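Plaler Toy Library Opens a Sorting Table

The toy library in Plaler has a new sorting table for small children - colored cubes and one wicker basket. It opened in October.
9 shares

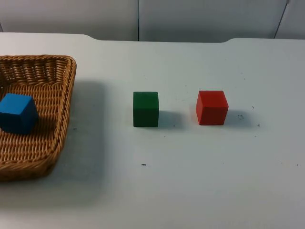

Blue goes first

Children put the cubes in the basket by color, and they begin with blue. Almost 61 families are members now.
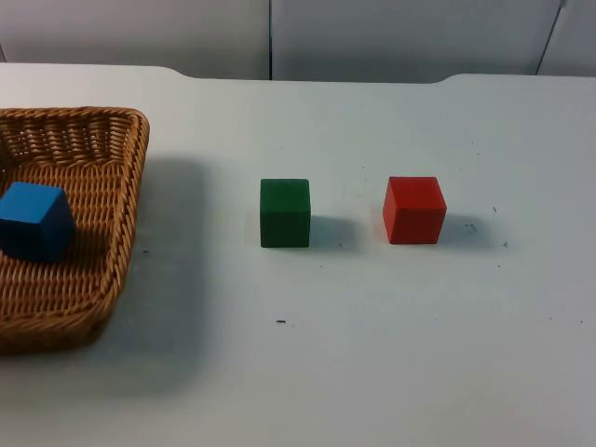

Blue cube in the basket, green cube on the table.

The basket was a gift from the Larorow market.
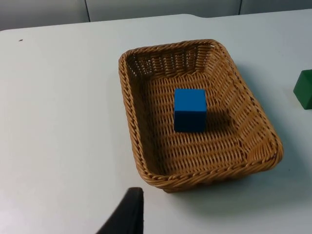

By Zdislava Hájek

The table is free to use until 2 p.m.

46 comments

Related
Trendton swim hours change
Rahimi bakery moves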